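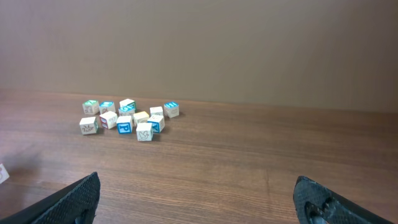

Sorting of the Grondo alphabet blocks, continued on Monday, August 13, 2018. I wanted to settle whether we sort by letter first or by colour first, as we could not agree on it last week. My opinion is now for colour. When the blocks lie in a loose group at all angles, as the twelve on the brown table do, the eye takes the bright blue tops before it takes any letter, and the white letter on the blue face at the right is easy to find, while the faint grey line drawing on the front of a block at the back left wants a second look. A child will have the same experience, I suppose. The letter comes after the colour, and the drawing comes last.

For the colleagues who were not here in the beginning: the Grondo lot arrived as one crate with 761 blocks in it, without the inner boxes and without a list. We want to make complete sets from them for the play corner and for the lending shelf. A complete set means that every letter of the alphabet can be shown at the same time, each on its own block. This sounds simple but it is not, because one block carries several faces, and if A and M are on the same block you can't have both of them on the table. I did not think of this when I wrote the first plan.

Method of today

I cleared the long bench and put a sheet of grey card on it, so the blocks don't roll into the gap at the back. They are cubes and should not roll, but when you pour them out they do what they like. I took them from the crate by the small scoop and not by hand. With the hand I was choosing, without wanting it. I noticed this on Friday: my heap had far too many nice ones.

Each portion was then treated like this:

Pour out the scoop and spread with the flat hand until no block lies upon another.
Turn every block once to each face. Say the faces aloud if there is a second person to write.
Put aside blocks with a damaged face. One bad face is enough for the aside tray.
Put the others into the trays by the colour of the border on the face which has the largest letter.
Write the letters into the sheet before the next scoop is taken.

The last point was forgotten by me two times and I had to do both portions again.

What is a colour here

The borders come in teal, blue, green, red and yellow. Red and yellow give no trouble. Teal is the difficult one. Under the lamp at the bench I put several teal faces into the green tray, and near the window I would have put the same ones with the blue. I compared them finally by holding each doubtful face against one known green and one known blue. If it is different from both, it is teal. This is slow but I had no more quarrels with myself afterwards. Please leave the two reference blocks in the lid on the window side and don't sort them away. They have a pencil dot on one corner.

It is also not true that one block has one colour. I had assumed it from the first scoop, where it happened to look so. Many have a green border on one side and a blue one on the next. Therefore "the blue blocks" is not a good expression for our sheets, and I propose that we write "blue face" every time, also if it is longer. In the older pages of this notebook I wrote "blue block" everywhere. I have not corrected those pages, only put a line in the margin.

There are two manners of printing. On some faces the letter itself is coloured and stands on the pale ground, with the border around it. On others the whole face is filled with colour and the letter is left white. The filled faces have suffered more at the edges. The colour goes away in small chips there, and the pale body comes through. With the outlined faces the edge damage is less visible, as the body is pale in any case. I can't say if they are better printed or if they only hide it better.

The drawings

On the thin line drawings I am less content. A number of them are so faint that two persons would give them two names. I had one in the hand which I called a bell, and in the afternoon, with the other light, I called it a pear. In the sheet it stands now as "bell or pear". If the picture shall help the child to find the sound of the letter, it makes a difference. On the other side, the child perhaps doesn't mind, and it is only us who want to have a name for everything.

I tried to go over one faint drawing with the Wotar fine pen, on a block from the aside tray. The line was good for the first moment, then it spread a little along the grain and became hairy. After drying I rubbed it with a damp cloth and it gave some grey onto the cloth. So no pen on faces that children will handle, or only with something on top of it to close it. I don't want to begin with varnish before we know what the varnish does to the old print. The pen goes back to the drawer for labels.

Cleaning

I repeated the test from last week with plain water and with the Barkeo soap, one face each, with the same cloth folded new for each face. Plain water takes away the dust and leaves the dark line which sits in the corners of the border. The soap takes away also a part of this line. I saw no colour on the cloth from the outlined faces. From one filled red face I had a pink trace on the cloth. It was a chipped face, and it can be that the colour came out of the chip and not from the surface, but I would be careful. For red filled faces please use only the dry brush until I have tried more of them.

Do not put them in the basin. I know that it goes faster. The ones which were in the basin last week have raised fibres on the end sides and feel like a cat's tongue, and I will need to sand them, and by sanding we lose print. I have put them in the flat box on the lower shelf to dry slowly. They should stay away from the radiator pipe also in summer, the pipe gets warm when the hot water is used upstairs.

Trays and storing

The Lombardi trays are a little too shallow. One layer of blocks fits and the lid closes, but a second layer keeps the lid up, and then the trays can't be stacked. I first thought to order the deep ones. Then I tried to store the blocks in one layer only and found that it has an advantage: you see every upper face when you lift the lid, and you can turn the letters you need to the top. It takes double the shelf. For the sorting period I would accept this. For the lending shelf we need in any case bags or small boxes, nobody will carry home a tray.

I would like to have 200 more of the small paper labels before we start with the sets. The roll is nearly finished, and the labels with the strong glue must not come onto the trays again. It took me half an hour with oil and a fingernail to remove one.

Laying out for a trial set

In the last hour I tried to lay out one trial set, to see which letters will stop us. I laid it out on the table and not in the tray, with narrow spaces between the blocks. If they touch, they push each other when you take one, and the line becomes a snake. For looking at the letters, the straight line is of course best. For play it says little, since no child will leave them in a straight line, and I think we should judge the set also when it is in disorder. A letter that is half hidden behind its neighbour is a different task. O behind another block can be C or G or Q, and I would have said beforehand that only Q and O are a problem.

The letters that stop us are not those I expected. X and Z are there. The scarce one is J, and where there is a J, it sits very often together with a good V on the same block, and V I also need. So each time I must decide for one of them. I made a small table with pencil, J down and V across, it is on the loose page inserted here. It has a mistake in the third line, which I have marked.

N and Z make the old trouble that they are the same figure when the block is turned. The same with M and W, although here the W has its middle point lower than the M if you look well. With the drawings beside the letters one could decide, but see above what I wrote about the drawings. For the sheet I use this rule: look at the border. On some faces the border is a little thicker at the foot of the letter. I checked it with letters that can't be mistaken, such as A and R, and it was correct in all the cases where the thickness could be seen at all. On the worn faces it can't be seen, and these I have written down as "N/Z", and they shall not be used to complete a set.

Open points

Is the rule with the thicker border also valid for the filled faces? Not tested, I had only outlined ones in front of me when I thought of it.

Red filled faces: more soap tests, with one intact and one chipped face side by side.

Decide on what is a "damaged" face. I put a block aside for a chip at the corner of the border, and I believe that my colleague on the morning turn does it only when the letter is touched. The aside tray is therefore a mixture of two opinions. I would go with the letter, otherwise we will have a very beautiful and very small collection.

The sanding of the basin blocks waits until they are dry. Try first on a blank face if one can be found, with the worn paper from the second drawer.

The crate has still blocks in the bottom, under the folded newspaper. Please don't take out the newspaper yet, there is pencil writing on the inner side that may be the old packing list. I could read only one line of it, and the line says "blue, green, odd".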